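Chapter 7
Price Perception and the Resale Value of Apparel

Learning objectives

After reading this chapter, you should be able to:
define residual value and distinguish it from list price and cost per wear
calculate a retention rate for a single garment and for a product line
explain how a visible resale market changes what buyers will pay for new goods

7.1 Introduction

Chapter 6 treated the price of a garment as a single event: the buyer pays, and the transaction ends. For most clothing sold before online resale became common, this was a workable assumption. Used clothing was given away, stored, or sold at a small fraction of its original price, and few buyers considered a later sale when making a purchase.

The assumption no longer holds for several categories. Outerwear, handbags, and leather shoes now trade in secondary markets with published prices. A buyer who can look up the resale price of a coat before buying it has a second figure to compare with the tag. We call this figure the expected residual value.

7.2 Residual value and retention rate

The retention rate is the resale price divided by the original price, expressed as a percentage. Consider a wool coat made by Mavromatis and sold new at $257. If the same coat resells after two winters for $116, the retention rate is 45 percent. The net cost to the first owner is $141, before fees and shipping.

Now consider a coat from Rilum priced at $253. The two tags differ by only four dollars, and a shopper in a store would likely treat them as equal. If the Rilum coat resells for $100, however, its retention rate is 40 percent and its net cost is $153. The coat with the lower tag is the more expensive one to own.

Two cautions apply. First, resale prices are drawn from completed sales - garments that fail to sell do not appear in the data, and retention rates are overstated as a result. Second, condition is graded by the seller or the platform, and grading standards vary. The Plerkix case in Section 7.5 shows how a change in grading terms can move average prices without any change in the goods. 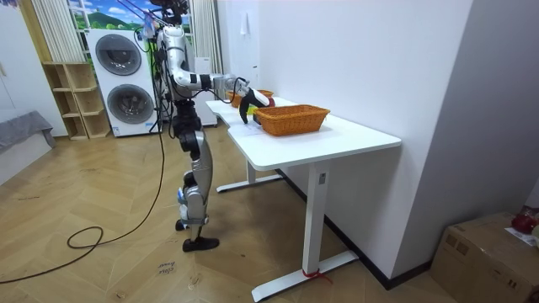 A third difficulty concerns timing. Resale prices for outerwear rise in the fall and are usually weakest by March, so a retention rate should be reported with the month of sale. The Larville exercises at the end of the chapter use October prices throughout.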